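How Does Rock Turn Into Marble?

Posted 2016-07-04 by the Flamlow Rock Club for Kids

I have a confession. When I was 10, I thought marble came from a factory, like crayons. Then my class went to the old quarry at Durside and I saw a whole hillside of the stuff, just sitting there in the rain! I've been nutty about rocks ever since.

So let's start at the bottom of the sea. Lots of sea creatures have shells, and when they die the shells sink and pile up. Give that pile a few million years and it gets squashed into a rock called limestone. You might have some near you. The walls in my town, Tistel, are full of it, and if you look closely you can find bits of shell.
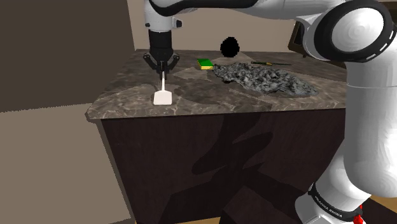 What has to happen to limestone before it becomes marble?
It has to get very hot and be squeezed very hard, deep underground, without melting. The tiny grains inside grow into bigger crystals that lock together like puzzle pieces.

Rocks that have been changed like this have a great big name – metamorphic. Say it slowly: met-a-MOR-fick. It comes from Greek words about changing shape. Slate is metamorphic too (it used to be mud or clay!).

Now for colors. Really pure marble is white, but most limestone has other stuff mixed in, like clay, sand or rusty iron. All of that gets cooked along with the rest. My favorite piece came from the Foley rock fair last March. It cost me 2 dollars and it's pink on one side and green on the other.

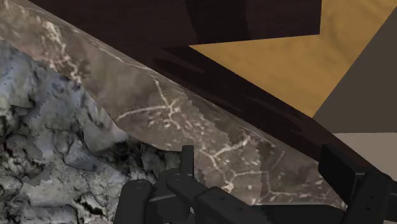

Where do the wiggly lines in marble come from?
Many of them start as thin layers of clay or other minerals that get bent and smeared as the rock is squeezed. Others are cracks that filled up later with new crystals.

Want to try something? Ask a grown-up for a bit of vinegar and drip it on a small chip of limestone or marble. Look really close and you may see tiny bubbles – that's carbon dioxide gas. Please don't try it on anybody's kitchen counter, as vinegar leaves dull marks on marble. I learned that one at my aunt's house.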